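Visit to Trullus, Drastville, 8th March
Anoma Siddiqui

Trullus sorts returned toys for Arkby. The site handles 320 items a shift and has 19 people on the returns floor. We began at the trial bench, where an arm is being tested on small goods. 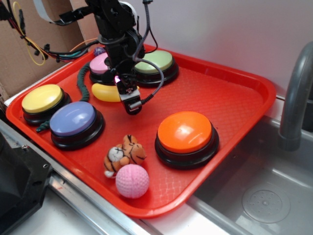 Trial bench at Trullus: arm, tray and mixed toys

Staff used to do every pick by hand. Since January, two of them have looked after the arm in turns and write up its misses. 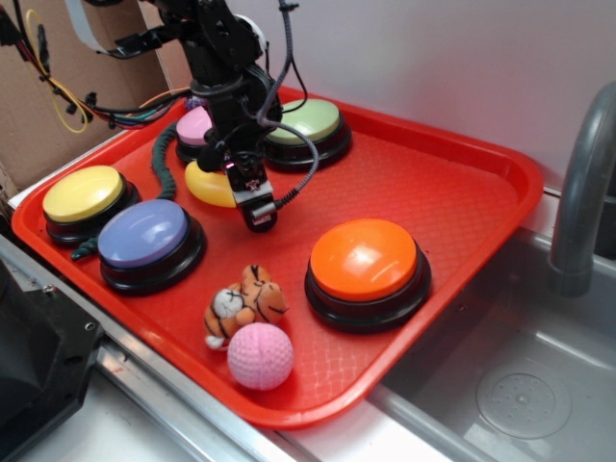 My main question was about training. Lavoie, who supplied the software, gave each operator 30 hours, and most wanted more. Soft items came up several times, and a plush tiger like the one lying on the tray is harder to grip well than a hard push button. Operators now choose the test items themselves.

Pay has not changed, though the job title has.
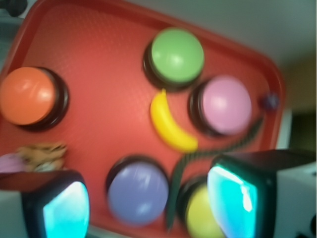 Breaks and shifts

Bench staff rotate back to hand sorting after lunch. Two told me they prefer it.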